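Home | Projects | Reports | Archive | Contact

Regional Staffing and User Retention at Plurulico

By Albane Ferrand
2/19/23

This report examines the decision by the messaging service Plurulico to place a market manager in Janholm, where it had previously run its operations from a central office. The study was completed for the course in Media and Platform Management.

Data were gathered through an online survey of 267 account holders in the Janholm area and a review of 2419 public posts on local channels. Respondents were asked how often they opened the application and whether they followed any local publisher.

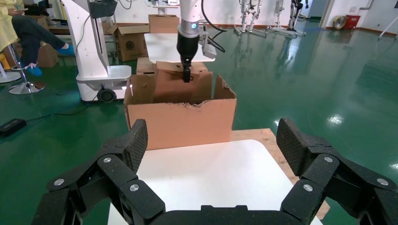 Cortés, replying to the draft in writing, objected that the survey reached only people who still held an account, and that those who had left for the rival service Ronura might give very different answers. The objection is accepted. The findings below apply to current users only.

Of those surveyed, 60 percent followed at least one local publisher. This group opened the application more often than other respondents. Posts in the local language also drew more replies than translated posts, although the review did not separate paid posts from unpaid ones.

A second survey is planned for April and will include former users. It will repeat the same questions and add one on the reasons for closing an account.

2 comments | Share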